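Can a machine tidy my desk yet? A gallery of sorts

Back in October I started asking people a question I thought would take me an afternoon to answer. Could a machine do the boring jobs at home, the folding and the putting away and the wiping down, and could it do the same behind a shop counter? I've got a small haberdashery in Astport with a workroom at the back, and I spend far too much of my life putting pens in pots. So I'm the target customer, really, if anyone's selling.

The afternoon became most of the winter. I read a lot, watched a lot of clips (some at double speed, which is cheating if they don't say so) and went round bothering anybody who'd let me stand in a doorway and ask things. I wrote down 133 chores in an old order book, every one of them a thing I do myself in an ordinary week. Then I went through with a pencil and put a tick by any that I'd seen a machine do properly, start to finish, without a person reaching in. I got 59 ticks, which was more than I expected! But nearly all of them are the sort of thing you'd only be pleased about if you had one single chore in your life. Carry this from here to there. Open that drawer. Wipe a flat thing that is already quite flat.

What fascinated me is how the hard ones and the easy ones swap places. Lifting a heavy box I'd have put down as difficult, and it isn't, not for a motor. Picking up a thin pen off a soft surface I'd have put down as nothing at all. My niece could do it before she could talk. Yet you've got to come down at the right angle, close on it without pushing it away, turn it upright, find the opening of the pot and let go at the right moment, and every one of those can go wrong by the width of a fingernail. Ludmila Kollár, who used to run the packing line at Ondrejka and is my go-to person for anything with a motor in it, told me she'd take the heavy box any day.

Cloth is the other one. I sell the stuff, so I've got opinions. A tea towel never lies the same way twice, and a T-shirt is worse because it has sleeves, and you can't see where the sleeve has gone once it's underneath. I fold with my whole forearm, I hadn't noticed that until I tried to explain it to somebody. Two arms help a great deal, one to hold and one to turn, and I'd say anyone trying this with one arm is making life hard for themselves. When I timed myself folding the stack of shirts we keep for the Kalarel school order I was quick, but I was also bored silly, and I think boredom ought to count for something when we're adding up what a machine is worth.

Then there's the matter of patterned surfaces, which I'd never have thought of. My own cutting table has a plain cover now, but for years it had big roses on it and I lost pins in those roses constantly. If I can't find a pin among printed flowers with two good eyes, I do feel for a camera. Giang Mai, from the café two doors up, reckons people ought to test everything on the busiest tablecloth they own, and I'm with her. A kitchen is never plain.

As for the shop floor, I'm a bit less hopeful. Nunino, the big stationery place by the bus station, has 2000 little hooks on its back wall (I asked, they know the number, they have to restock them) and every hook has a different packet on it, half of them hung the wrong way round by customers. Oanh Khúc, who does mornings there, says she'd hand over the overnight refilling tomorrow and keep the till. I'd hand over the till and keep the refilling, so there you go, you couldn't build one that suited us both.

Money comes into it too. I'd told myself I'd pay 900 pounds for something that cleared the worktable every evening and folded whatever was left on it. My sister said that was a fortune for a tidy table. I said she hadn't seen the table. It would need to be quiet, it would need to manage without me standing over it, and it mustn't post my good scissors somewhere I'd never think to look.

So where have I ended up? Somewhere around "nearly, for some of it". I'd trust a machine with putting pens away before I'd trust it with folding, and I'd trust it with folding before I'd let it anywhere near a drawer of loose buttons. I'm keeping the order book going and I'll add ticks as I see things, so do write in if you've watched one manage a fitted sheet, because I'd travel for that.

The tidying-up job is the one I keep coming back to, being the one I'd buy. Pens out on the mat, a pot for them to live in, folded cloth to keep clear of. It's more or less my evening, with nicer flowers.

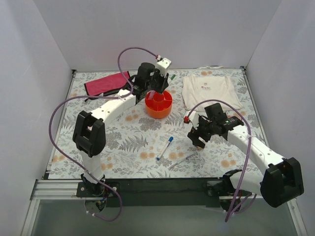 Two arms, an orange pot, and a pen and a marker still out on the mat.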